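Flostach Seal Desk, User Guide
Section 4: Setting up your electronic seal and signing your first drawing set
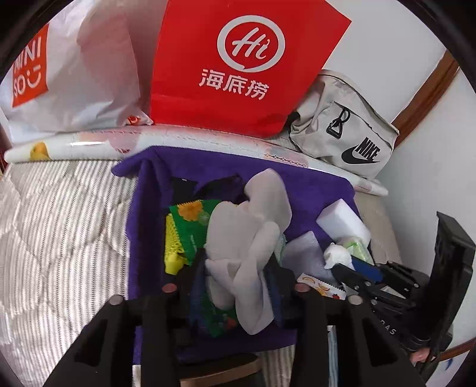

4.1 Before you begin

This section is for licensed engineers and land surveyors who will put their own seal on documents. If you only prepare drawings for another person to sign, please go to Section 6.

You need the following:

- your licence number, written exactly as on your licence card
- a scan of your seal, black on white, at 600 dpi
- the activation letter from Salberg, with the eight-character code
- a telephone which can receive text messages

The rules about electronic seals differ from one licensing board to another. Flostach does not check if your board accepts them. Please read the rules of your own board first, and keep a copy with your office procedures.

4.2 Register the licence holder

1. Open Seal Desk and choose Office, then People, then Add licence holder.

2. Type the name in the same order as on the licence. In our screens the name is Rosalind Gallagher and the licence number is 2632.

3. Choose the profession from the list. When a person holds two licences, make two entries. One entry cannot carry two seals.

4. Enter the date when the licence expires. The program sends a reminder 30 days before this date. After the date the Sign button becomes grey, and the old signatures stay valid.

5. Type the activation code and press Confirm. A text message arrives with a second code. Type this also.

Note: The activation code works one time only. If you close the window between step 4 and step 5, nothing is lost. If you close it after Confirm, you must ask Salberg for a new letter.

4.3 Load the seal

1. Choose Seal, then Load scan. The file must be PNG or TIFF.

2. Draw the selection box close to the outer ring of the seal. Leave a small white margin on all sides.

3. Compare the preview with your paper seal. Look especially at the small letters in the ring. If they run together, make the scan again with a clean ink pad.

4. Set the printed size. Most boards give a minimum diameter and some give also a maximum.

5. Press Lock seal.

CAUTION: A locked seal cannot be edited. To change it you must withdraw it and load a new one, and the withdrawal is written in the office log.

4.4 Choose your signing PIN

The PIN belongs to the licence holder alone. It must have at least six figures and may not contain the licence number. The office administrator can block a PIN but cannot read it.

CAUTION: Do not give the PIN to an assistant, also not for one day. The person whose seal is on the sheet is responsible for the sheet.

4.5 Sign a drawing set

1. Open the set. One set can have up to 205 sheets. Larger sets must be divided.

2. Mark the sheets which were prepared under your responsibility. Sheets by other licence holders stay unmarked, and they sign these themselves.

3. Place the seal on the first sheet. With Repeat position it goes to the same place on all marked sheets. Check the sheets where the title block is different.

4. Type your PIN and press Sign. The program adds your signature and the date across the seal.

5. Wait until the green bar is complete before you close the file.

Note: When somebody changes a signed sheet, the signature on it shows as broken. This is correct behaviour. Make the change in the unsigned original and sign again with a new revision letter.

4.6 If something does not work

Error "Name mismatch": The name in Seal Desk and the name at Salberg are different. A missing middle name is the usual reason.

Seal is printed grey: The printer is set to save toner. Change this in the printer settings.

Sign button stays grey: Look at the expiry date of the licence in Office, People. If the licence was renewed, enter the new date and restart the program.

For the use of one seal in several offices, see Section 5.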